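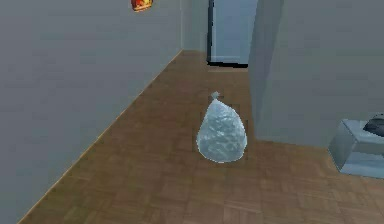
Sample view from the hallway set: one plastic bag with a gathered top on a wood-pattern floor.

Reketti Hallway Set: data card

Summary
Simulated indoor views for testing how a mobile robot handles light, see-through objects on the floor. Maintained by Fliltside with the Neves lab at Unine. The set has 800 views across 12 floor plans.

Labeling rules
Label a plastic bag as an obstacle, whether it looks full or empty. Do not guess at the contents.
Draw the outline around the whole bag, including the gathered top above the neck.
Ignore blocky patches next to the outline. They are not part of the object.
If an object runs out of view, label the part that shows and set the "partial" flag.
Wall and floor joins get a line label only where the edge can be followed by eye.

Using the set
Keep each floor plan in one split. Do not put views of the same hallway in both training and test.
Report bags separately from hard obstacles. A single combined score hides misses on soft items.
Do not use results from this set alone to approve a robot for use near people. Repeat the test on a real floor, with at least 20 runs per bag type.

Known limits
Shadows under objects can be weak or missing.
Floor seams blur with distance.
Plan 9 was withdrawn in May and is not included in the count.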